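**Ticket 729: speaker bio page shows the old text, contact form mail not arriving**

Opened by: Brynhildur Ketilsson
Site: Ferklow Speakers (survivor advocates and writers)
Date: December 8, 2023
Priority: high

Saoirse Daly's bio was rewritten in May. She asked us to take out the name of her home town and the line about the court case. The edit was saved and looks right in the page editor. The public page still shows the old version, town included. She found it herself this morning while checking the link for a talk in Flistumthorpe.

Second problem, maybe related: messages sent through the booking form on her page don't reach her inbox. The sender gets the thank-you screen either way.

Steps tried before opening the ticket:

- Saved the bio again, no change
- Private window, no change
- Phone off wifi, no change

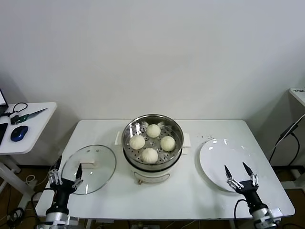 Mpho Nel replied that the public page is built from a stored copy, and that the stored copy for this speaker was locked when the Nonik theme went in. Saving in the editor updates the draft only. Asked whether the other speakers are affected.

Checked. 8 bios have the same lock. Of those, 2 had privacy edits after the theme change, Saoirse's and one other. The rest only have old book titles and missing podcast links, so they can wait.

**Actions, late morning**

1. Took both privacy pages offline. They now show the "profile being updated" notice.
2. Unlocked the stored copy for both and rebuilt.
3. Compared the new public text with the approved text line by line. Saoirse's matches. The other still had the old short bio in the search preview -- that field is separate and has to be edited by hand. Done.
4. Put both pages back up.
5. Sent removal requests to the search engines for the old previews. No answer yet.

**Booking form**

The form was sending to an address on the old Hafþórsson mail account, closed when we moved. Changed it to the current one and sent 3 test messages. All arrived, one of them in spam.
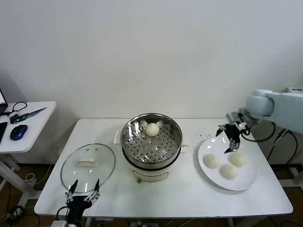 Saoirse Daly wrote back that the page reads correctly on her side now, and asked that no edit to her bio go live in future until she has seen the public page, not the draft. She also wants to know if any booking requests were lost.

Form entries are kept in the site log even when the mail fails. Arnar Norðdahl is exporting them and will forward anything addressed to her. Entries that look like personal disclosures go to her only and are not to be pasted into this ticket.

**Still open**

- Unlock and rebuild the remaining bios
- Spam setting for form mail
- Search previews, check again Monday

Status: in progress, assigned to Mpho Nel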